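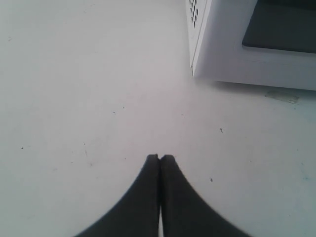 Gripper closed, microwave at upper right.

From: Mitali Dewan
To: Lorunum home and shop automation list
Subject: Re: can any of these do a kitchen chore yet?

Kuo-hua Yu wrote:
> I run the break room and the packing benches at Nikthorpe. My boss
> read something over the weekend and now wants to know if we could
> have an arm warm up lunches and wipe down after, and maybe fold
> cartons when it isn't doing that. I told him no. He asked me how I
> knew, and I didn't have a good answer. So I am asking here. Has
> anyone on this list watched one do a whole chore, start to finish,
> with no one stepping in? I don't mean a video with music on it.
>
> Also, is the carton folding any closer than the kitchen part?

Kuo-hua,

Short answer: parts of chores, yes. Whole chores, sometimes, if you set the table for them. I would not put one in a break room this year.

The one I know best is microwave work. Written out for a person it is one line: heat the bowl. Written out for a machine it is open the door, pick up the bowl, get it over the lip and onto the glass plate, let go, back out, shut the door, turn the knob, wait, and then do most of it again in reverse with something hot. Each of those can go fine nine times and then not.

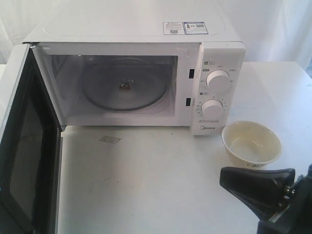

The door is the part people worry about, and it is one of the easier parts now. It swings on a hinge, so the path is always the same once you have hold of it. The bowl is harder. A small round bowl gives two flat fingers very little to hold. Pinch the rim and it tips, and if there is soup in it you now have a second chore. I have seen people switch to a bowl with a handle, and I think that is a fair thing to do, but then your coworkers all have to use that bowl too.

Knobs are somewhere in between. A round timer knob is easy for an arm to find and hard for it to set. Two fingers can turn it, but two minutes and four minutes are not far apart on the dial. Push buttons would be simpler for the arm, though then it has to press hard enough and know that it did.

At Jillance we kept a log in August. 514 tries at the full job with an empty bowl, one microwave, one table. 315 of them finished with no help. That sounds decent until you think of it as a lunch line. Move the microwave over by a hand's width and the number drops, and we never got a good figure for how much, as we kept stopping to fix things.
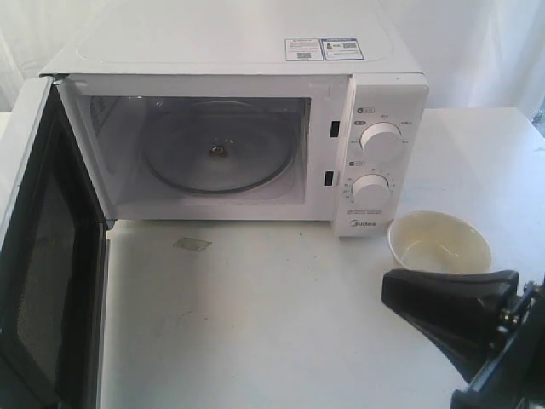 Nothing in that log says anything about spills, lids, forks left in the bowl, or a person reaching in at the same time. Your break room has all of those before noon.

On the cartons, I think your boss has a better case there, but not with a general arm. Vilela has a plain carton former, no learning in it at all, and the shop I visited had 3,593 boxes through it in one run. It does one size until someone changes the tooling. If your sizes don't change much, ask him to look at that first. If they change every hour, a person is still faster, and will also notice when the glue is bad.

Wiping down I can't speak to much. I have seen an arm push a cloth across a flat table and do all right in the middle. The edges and corners were still dirty.

If you want to see it for yourself, I'm in on Saturday and can run the door and bowl steps while you watch. Bring one of your own bowls - that would tell you more than my log does.

Mitali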